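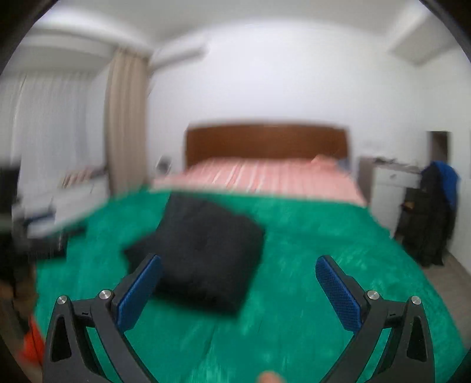
제6장 손가락을 바꿔 끼우면 무엇이 달라질까

6.1 이불 위에서 시작하는 이야기

앞 장까지는 작업대 위에서만 놀았지요. 딱딱한 블록, 딱딱한 컵, 딱딱한 판. 솔직히 저는 그 시절이 그립습니다. 블록은 집기 전이나 집은 뒤나 모양이 같으니까 그리퍼를 비교하기가 참 편했거든요. 폭이 맞으면 잡히고, 힘이 모자라면 미끄러지고, 표 한 장 그리면 끝이었어요.

이 장부터는 침대로 갑니다. 초록색 이불이 바닥이 되고, 그 위에 푹신한 것이 놓이고, 검은 손가락 두 개가 안쪽에 파란 패드를 달고 다가갑니다. 물건은 눌리면 들어가고, 바닥도 눌리면 들어갑니다. 손끝을 조금만 깊이 넣으면 물건 밑의 천까지 같이 물려요. 제가 처음 이걸 해 봤을 때는 쿠션을 들었는데 이불이 같이 올라왔고, 기록지에는 당당하게 ‘성공’이라고 적어 놓았습니다. 나중에 Pieter Bosman이 기록지를 넘기다가 “그럼 이불은 누가 든 거야?” 하고 물어서 그날 기록을 전부 다시 매겼어요.

그래서 이 장의 첫 번째 약속은 이겁니다. 집기 전에 ‘성공’의 뜻부터 정하세요. 제가 쓰는 정의는 이렇습니다.

성공: 대상만 바닥 천에서 완전히 떨어졌고, 드는 동안 놓치지 않았다.
부분 성공: 대상이 떨어졌지만 바닥 천이 함께 딸려 왔다.
실패: 대상이 떨어지지 않았거나, 드는 도중에 놓쳤다.

부분 성공이라는 칸을 따로 두는 것이 좀 귀찮아 보일 수 있는데요, 푹신한 물건에서는 이 칸이 제일 재미있습니다! 손가락의 차이가 대부분 여기서 드러나거든요. 어떤 패드는 너무 잘 물어서 문제고, 어떤 패드는 너무 얌전해서 문제예요.

6.2 손에 들고 쓰는 그리퍼

로봇 팔에 그리퍼를 달기 전에 우리는 손에 들고 쓰는 그리퍼로 먼저 연습합니다. 사람이 직접 쥐고 물건 쪽으로 가져가서 여닫는 방식이지요. 팔의 궤적이나 제어기 튜닝 같은 변수를 잠시 잊을 수 있으니 손가락만 비교하기에 딱 좋습니다. 대신 사람 손이라는 아주 변덕스러운 변수가 들어와요. 저는 점심 먹기 전과 먹은 뒤의 접근 속도가 다릅니다. (정말이에요. 재 봤습니다.)

손가락을 고를 때 제가 보는 것은 대체로 다음과 같습니다.

패드의 표면. 오돌토돌한 무늬가 있는 패드와 매끈한 패드는 천 앞에서 전혀 다른 물건처럼 굽니다. 보풀이 있는 담요에서는 무늬 사이에 털이 끼기도 하고, 새틴처럼 반들거리는 천에서는 무늬가 있어도 슬슬 미끄러질 때가 있어요.

패드의 각도. 두 패드가 나란한지, 서로를 향해 기울어 있는지 살펴보세요. 기울어 있으면 끝부분이 먼저 닿습니다. 얇은 천을 꼬집을 때는 고맙고, 두툼한 것을 감쌀 때는 덜 고맙지요.

손가락 몸통. 가운데를 삼각형으로 파낸 손가락은 꽉 찬 손가락보다 그 너머가 조금 더 보입니다. 얼마나 휘는지는 재료와 두께에 달려 있으니 눈으로 짐작하지 말고 직접 눌러 보세요.

나사. 별것 아닌 것 같지만 꼭 보세요. 나사 머리가 바깥으로 튀어나와 있으면 니트의 올이 걸립니다. 저는 스웨터 하나를 그렇게 보냈습니다.

우리 수업에서는 손가락 세트 두 가지를 씁니다. 하나는 Plirska 세트이고 하나는 Deltwood 세트인데, 둘 다 같은 몸통에 끼워지도록 어댑터를 깎아 두었어요. 어댑터를 그린 사람은 Abelardo Bravo입니다. 도면은 부록에 있고, 구멍 간격은 버전 2를 따르세요. 버전 1은 틀렸습니다. 저도 그걸로 한 벌을 뽑았다가 버렸어요.

6.3 카메라가 보는 것과 내가 보는 것

손가락 이야기만 하면 반쪽입니다. 그리퍼에 붙은 카메라가 무엇을 보느냐에 따라 같은 손가락도 좋은 평가를 받고 나쁜 평가를 받아요. 카메라가 손목 쪽에 있고 렌즈가 넓으면 화면 아래쪽에 손가락이 늘 걸립니다. 초보자는 이걸 가린다고 싫어하는데, 저는 좋아합니다. 손끝이 기준자 노릇을 해 주거든요. 물건이 두 패드 사이에 들어왔는지, 한쪽으로 치우쳤는지가 바로 보입니다.

넓은 렌즈는 가장자리가 휘고 어두워집니다. 그러니 물건을 찾을 때는 가장자리를 써도 괜찮지만, 거리를 가늠할 때는 가운데에 두고 하세요. 그리고 움직임 흐림! 다가가는 속도가 빠르면 물건 윤곽이 뭉개집니다. 검은 물건은 더합니다. 어두운 덩어리 안에서 주름과 모서리를 구별하려면 천천히 가는 수밖에 없어요.

바탕천도 한몫합니다. 보풀이 많은 천은 빛을 고르게 흩어서 얌전하게 찍히는 편인데, 꽃무늬를 짜 넣은 반들반들한 천은 빛을 받은 자리만 밝게 떠오릅니다. 무늬 자체가 밝아졌다 어두워졌다 하니까 물건의 경계를 찾는 프로그램이 큼직한 꽃무늬를 물건으로 착각하기도 해요. 제가 Pramanik 검출기를 처음 돌렸을 때 제일 자신 있게 찾아낸 ‘물건’이 바로 그런 무늬였습니다. 신뢰도 점수까지 높아서 더 얄미웠어요.

기기를 두 대 쓸 때는 하나 더 챙길 것이 있습니다. 한 대가 다른 한 대의 시야에 들어온다는 점이지요. 옆에서 다른 사람이 쥔 기기가 화면 왼쪽에 나타나고, 검은 몸체에 적힌 흰 글씨 GenRobot.AI까지 읽힐 정도가 되면 꽤 가깝다는 뜻입니다. 저는 이런 장면을 버리지 않고 표시만 해 둡니다. 두 손 작업에서는 어차피 상대편 기기가 보여야 서로 부딪히지 않아요. 다만 한 손 작업의 성공률을 따질 때는 따로 묶어서 계산하세요. 섞어 놓으면 나중에 무엇 때문에 숫자가 흔들렸는지 알 길이 없습니다.

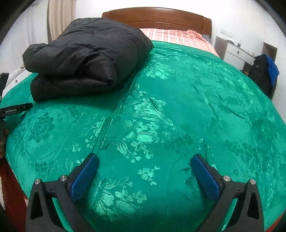 6.4 비교 실험 준비

자, 이제 손을 움직여 봅시다. 한 조에 두 사람씩이고, 한 사람이 집고 한 사람이 적습니다. 중간에 역할을 바꾸되, 바꾼 시점을 꼭 적으세요.

1. 바탕천을 깔고 손바닥으로 한 번 쓸어 줍니다. 주름이 남아도 괜찮아요. 남은 주름은 기록지의 그림 칸에 선으로 그려 둡니다.

2. 대상을 놓습니다. 쿠션, 접은 패딩 점퍼, 수건 가운데 하나를 고르세요. 점퍼는 접는 방법까지 정해야 합니다. 지퍼가 안으로 가는지 밖으로 가는지에 따라 결과가 꽤 달라져요.

3. 손가락 세트를 끼우고 나사를 조입니다. 끝까지 연 상태와 끝까지 닫은 상태를 한 번씩 확인하고, 닫았을 때 두 패드가 어긋나면 다시 끼우세요.

4. 위에서 내려가며 집는 방법으로 10번, 옆에서 밀고 들어가며 집는 방법으로 10번 시도합니다. 매번 대상을 원래 자리로 돌려놓습니다.

5. 세트를 바꿔 3번부터 되풀이합니다.

집는 힘은 Bestton 저울로 잽니다. 저울 눈금을 믿기 전에 영점을 맞추세요. 안 맞춘 조는 제가 표정만 봐도 압니다.

6.5 결과를 읽기 전에

우리 과정에서 지금까지 모은 시도는 2,465건입니다. 큰 숫자처럼 들리지만 대상별, 바탕천별, 손가락별로 나누면 어떤 칸은 초라할 만큼 비어 있어요. 특히 반들거리는 천 위의 옆 집기 칸이 그렇습니다. 학생들이 그 조합을 싫어하더라고요. 잘 안 되니까요. 저도 이해는 하지만, 안 되는 칸을 채워 주는 조가 저는 제일 고맙습니다.

표를 읽는 순서는 이렇게 권합니다. 우선 실패 칸을 보고, 그다음 부분 성공 칸을 보고, 성공률은 맨 나중에 보세요. 성공률부터 보면 마음속에서 이미 승자가 정해져 버리고, 나머지 칸은 변명거리로만 보이게 됩니다. 저는 Deltwood 세트를 한동안 그렇게 편애했습니다. 쿠션에서 워낙 시원하게 집어 올렸거든요. 수건으로 바꾸자 바탕천까지 물고 올라오는 바람에 부분 성공 칸이 빽빽해졌고, Plirska 세트가 같은 자리에서 훨씬 깔끔했습니다.

연습 문제로 넘어가기 전에 여러분의 기록지를 꺼내서, 부분 성공으로 적은 시도마다 딸려 온 천이 어느 손가락 쪽이었는지 표시해 보세요. 왼쪽인지 오른쪽인지, 아니면 양쪽인지. 6.6절의 접촉 모형은 이 표시에서 출발합니다.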